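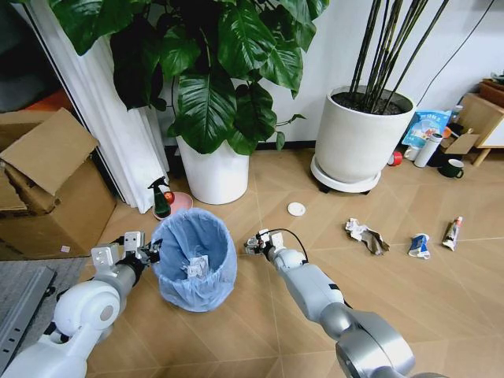

May 2020

The front room at Plilside has been placed on a weekly schedule. Paper, cartons and empty tubes are to be collected from the floor before any sweeping begins, and the wastebasket is to be lined at all times. The household has adopted pale blue bags from Pratley – a roll of 70, which should last beyond August. The large plants will remain in their white pots. Repotting has been deferred, and the soil is to be kept free of litter until further notice.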